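Plorholm Student Manipulation Project
Workcell Safety and Readiness Checklist, with Inspector Comments
Month: January
Workcell: Emel
Task set: soft goods (bags, pouches, fabric cases)
Inspected by: Kyung-hwa Min, lab safety officer
Student lead: Tamunoemi Ogbonna
Faculty sponsor: Custódio Gouveia

Ratings: S = satisfactory, C = satisfactory with comment, R = requires correction before next session

1. Work area

1.1 Floor marking complete around the arm's reach: S
1.2 Walkway to exit clear: C
Comment: Backpacks had been left against the cabinet on the corridor side. They were moved during the inspection. Students are to use the hooks by the door.
1.3 Table bolted and level: S
1.4 Lighting adequate for observers: S

2. Power and stopping

2.1 Emergency stop reachable from the operator's seat: S
2.2 Second emergency stop reachable from the observer position: R
Comment: The button works, but its cord is too short to reach the observer stool. Slamet Pillai will fit a longer cord. Until then there are to be no observers inside the marked area.
2.3 Both stops tested under motion at reduced speed: S
2.4 Power strip off the floor and not overloaded: S
2.5 Log of stop tests up to date: C
Comment: 2 entries lack initials.

3. Arm and gripper

3.1 Mounting bolts checked with torque wrench: S
3.2 Finger pads secure, no sharp edges: S
3.3 Grip force limit set and locked by the sponsor: S
3.4 Wrist camera bracket tight, lens clean: S
3.5 Cycle count since last service below 3000: S
3.6 Cables along the arm tied at each joint: C
Comment: The tie at the elbow is worn. Replace at the next service.

4. Objects and handling

4.1 Objects on the approved list: S
4.2 Bags empty of glass, liquids, batteries and blades: S
4.3 Handles, straps and clips assessed as snag points: C
Comment: Webbing handles that stand away from the bag can catch a finger pad during retreat. The team's written procedure covers handles and does not mention metal clips or zipper hardware. Please add both.

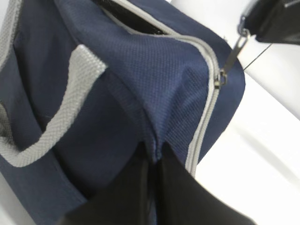
4.4 Approach speed reduced for all fabric items: S
4.5 Operator knows how to release a caught strap: C
Comment: Zulkifli Subramaniam explained the steps correctly. The order is to press the stop, wait for the arm to hold, open the gripper from the console, and only then reach in. The card showing these steps should be posted at the console.

5. People

5.1 Safety briefing signed by all members: R
Comment: 4 signatures outstanding. These members may not operate the arm until they have signed.
5.2 Safety glasses available and worn: S
5.3 Long hair, lanyards and loose sleeves secured: S
5.4 Two trained persons present whenever the arm is powered: S

Result: Approved for supervised sessions, subject to items 2.2 and 5.1.

Corrections are to be reported in writing to the lab safety officer. A copy of this checklist is kept in the Emel binder, and a second copy goes to Custódio Gouveia.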